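The Rope Walk Families: Matching a Rent Book to a Burial Register
Project report, Local and Family History option

What I set out to do

My original plan was to trace my own family, and it lasted until half term, when I hit a grandmother's grandmother who might have been any of five women with the same first name. So I changed tack and picked a row of houses instead of a bloodline. Rope Walk in Dasley was built by the Bratu rope works for its own workers. The houses went long ago (there's a car park and a tyre place there now) but the works' rent book is still in the record office, and I'd walked past the boxes enough times to be curious.

The question was simple enough on paper. How many of the families in the rent book could I find again in the burial register for Kelus, the next parish over, where most of the chapel people ended up? And did they stay near each other after they left the row, or scatter?

The sources

The rent book is a long thin thing with marbled boards and a clerk's handwriting that starts lovely and gets worse every quarter. I think there were at least three clerks. It lists 106 households over its whole run, with the head of the household, the house number, the rent, and now and then a remark. My favourite remark is "gone to sister at Kelus, owes for March", which is more about a human being than you get from most official records. One poor man has "pigs" written next to him in four quarters running and then "no pigs". I would love to know.

The Kelus register is the opposite. Very neat, very short. Name, abode, age, date of burial, who took the service. The abode column saved me, as whoever filled it in liked to put "late of Rope Walk" if the person had come from there, even years afterwards. It isn't done every time, though, and for a good stretch in the middle the column just says "this parish" all the way down, which was a miserable couple of afternoons.

I also looked at the chapel's anniversary booklet and two maps. The booklet was kind to everyone and useful for almost nothing, except that it had a list of Sunday school prize winners with streets against the names.

How I did it

I wrote a card for every adult I could find in either source, and finished with 400 cards in two shoe boxes. My tutor had suggested going straight to Ullus, the family tree program we have on the college machines, but I wanted to be able to spread things over the floor and move them about. I did put it all into Ullus in the end, and it complained a lot. It does not like a person with no birth date and no parents, and nearly all of mine were like that! I ended up leaving most of the boxes blank and putting everything in the notes field, where it can at least be searched.

For a match I wanted the full name plus one other thing: an age that worked, a husband or wife, an abode, or the clerk's remark. Name alone didn't count, however much I wanted it to. I gave each match a mark in pencil, a tick if I was happy and a cross-hatch if I wasn't, and then went back over the cross-hatched ones a fortnight later when I'd forgotten what I had been hoping for.

What I found

I matched 82 households to at least one burial at Kelus. I was expecting maybe half of that, so I was very pleased and then immediately suspicious, and checked the whole lot again. Three dropped out and three different ones came in, so the total stayed put, which looks fishy written down but that's how it went.

Some things I noticed along the way:

The widows stay put. Where the remark says a husband had died, the rent nearly always carries on in the wife's name, and sometimes a lodger turns up in the margin soon after. I had assumed a works house went with the job and that she'd have been out by the end of the month.

Spelling is hopeless. One surname appears in seven versions in the rent book and two more in the register. I started a list of variants and pinned it over my desk, and by the end I was saying them aloud in the clerk's voice to work out what he'd heard.

Neighbours married each other, as you'd expect, but more often the house two doors down than the one next door. I haven't got a theory. Perhaps you know too much about the people through the wall.

On the scattering question I can only give half an answer. People who moved early went to Kelus in a clump, mostly along the same lane. The later ones I lose sight of. They may have gone further off for work, or they may be sitting in that stretch where everyone is "this parish".

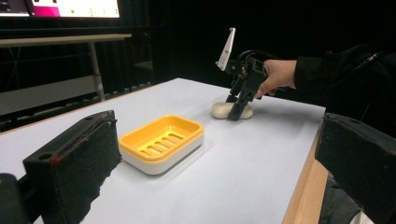
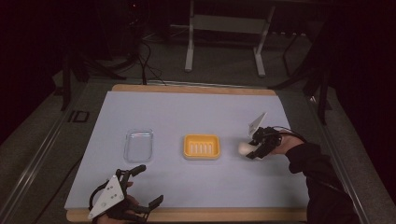 Written by a second-year student, Local and Family History option, Dasley

What I'd do differently

Number the cards. I didn't, and when one of the shoe boxes went over on the stairs in December I lost a whole evening. I would also copy the rent book remarks exactly as written from the start, as I tidied up the first few pages into proper English and then had to go back to the record office to untidy them.

I'd like to have used the census more. I checked a handful of families against it and it cleared up two muddles straight away (in one of them I had married a man to his own aunt). With another term I would do the row house by house, one census at a time, and then see whether the clump on the lane at Kelus is real or just the part of the register where the abodes were filled in properly.

The Ullus file and a typed copy of the rent book are with the department. The cards are still at mine, and anyone with family from Rope Walk is welcome to ask for a look. Appendix 2 has the spelling variants.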